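Trendura Issues Revised Cloth Handling Procedure for Shared Work Tables

Trendura has released the second edition of its table and cloth procedure, a short technical document for workrooms that wipe down large white surfaces between tasks. The edition takes effect in December at the Petersen and Rudar sites. It replaces 17 separate instruction sheets.

The procedure treats the table as a set of panels. Thin lines on the surface mark the panel limits, and wiping proceeds one panel at a time.
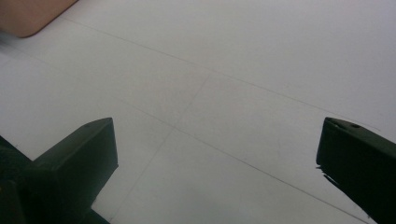

Do the lines have to be redrawn after cleaning?
Lines are checked on Monday and redrawn only where they can't be followed from a standing position.

Cloths are stored in an open basin with handle cutouts. The basin stays within arm's reach of the table and holds cloths only. Sprays and brushes are kept on a separate shelf. 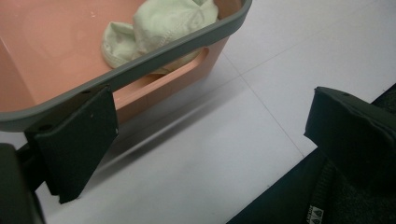
Pale green cloth in a salmon-pink basin with a dark grey rim.

Folding before use is no longer required. In trials at the Tomer workroom, 1,479 wipe cycles were logged with folded and unfolded cloths, and the difference in time per table was 2 seconds. The folding step was removed on that basis.
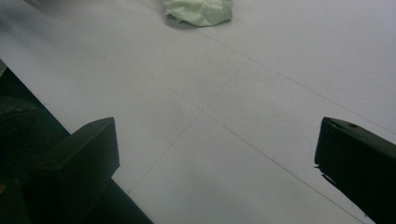 A cloth may rest on the table between panels for up to 18 minutes. After that it goes back to the basin or to the wash. Hems and seams are inspected at each wash, and a cloth with an open seam is withdrawn.

Placement is also covered. A resting cloth is set down near the far side of the table, clear of the next panel to be wiped.

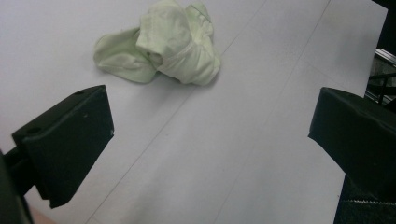
The limit applies to all cloth weights listed in the procedure. Sites that use heavier cloths may set a shorter limit and record it on the cover sheet. Printed copies are available from the Trendura office on request.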